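Open day at Pomel: Liudmyla Kushnir on simulated tabletops

The Pomel workshop in Brarkevcombe opens to the public on one Sunday in November. Visitors come in through the loading door, sign a sheet and are sent upstairs, where the simulation group has a long desk, two large screens and a kettle. Liudmyla Kushnir runs the group. She had been talking since ten in the morning when I sat down with her, and she kept one eye on the screens throughout.

Her subject is tabletop picking. A simulated arm is given a short instruction, such as moving a piece of fruit or lifting a cup by its handle, and a control policy has to carry it out. The group calls its current set of scenes Altberg. The previous set was called Thái. "Thái had too much in it," Kushnir said. "Bowls, boxes, cutlery, a cloth. When a run failed you spent the afternoon working out which object had caused it. Altberg is sparse on purpose."

Altberg holds 3,770 scenes. Each is generated from a table, a light and a small number of objects drawn from a common list. Positions and headings are set at random within limits, so a handle may point in any direction, and the policy is given no hint as to which. Kushnir considers the heading of a handle the most useful variable in the set. "A cup is easy if you take it by the rim. Ask for the handle and you have to know where it is, and whether the wrist can get there without going through the table."

I asked whether the work could be done on real hardware from the start. She said that it could, slowly. Her group allows 40 simulated attempts per scene before a policy is passed downstairs, and a single attempt on the bench takes 5 minutes once the reset is counted. "Somebody has to put everything back. In simulation the reset is one line."

Rendering took up a good part of the conversation. Early versions of the set used a flat light with no shadows, and policies trained on it did badly under the lamps in the workshop. Shadows were added next, first hard and then soft. The soft ones cost more to compute. Kushnir would not go back. "The arm throws a shadow over its own work. If the policy has never met that, it reads the dark patch as an object, or as an edge. We had one that kept trying to avoid it."

White on white is the other case she likes to raise with visitors. A white mug on a white table leaves only the shading to separate one from the other, and a method that depends on colour has little to go on. The dark mugs in the list are there as a comparison: much the same shape, with far more contrast.
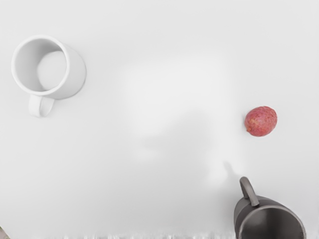
She is less interested in the fruit, although visitors ask about it more than anything else. It was put on the list to give the policy something small and round with an uneven skin. Fruit rolls in simulation if the friction is set too low, and two weeks went on getting that right. "It was rolling off before the arm had moved," she said. "The friction value came from an old file. We now check it at load."

The demonstration itself ran on the half hour. Visitors chose an instruction from a printed card, Kushnir typed in the scene number, and the run played on the left-hand screen while joint angles were plotted on the right. A failed run was left to finish like any other, then stored under its scene number. A boy in the front row asked for the same failure twice and was given it.

On what comes next she was brief. The object list will be extended, the camera position will be varied more widely, and the mass of each object will be written to the log, which at present it is not. She would also like the gripper force to be reported at a higher rate – the current figure is adequate for mugs and too coarse for anything that bruises. The next run was due, and she went back to the desk to load it.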